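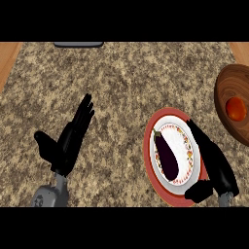
Food for a Picket Shift

Cook the night before. Lentil soup or chili keeps well in a wide-neck flask if you fill the flask with boiling water for 5 minutes first, then empty it and pour the soup in at a full boil.

Wrap sandwiches in parchment, one per person, and write the filling on the outside. Skip lettuce and tomato - they go soggy by mid-morning.

For oat bars, press the mix into a lined pan, bake, and cut while still warm. Rodica Bălan adds a spoonful of peanut butter so they hold together in a coat pocket.

Take a trash bag and a roll of paper towels. Rinse flasks the same evening and leave the lids off overnight.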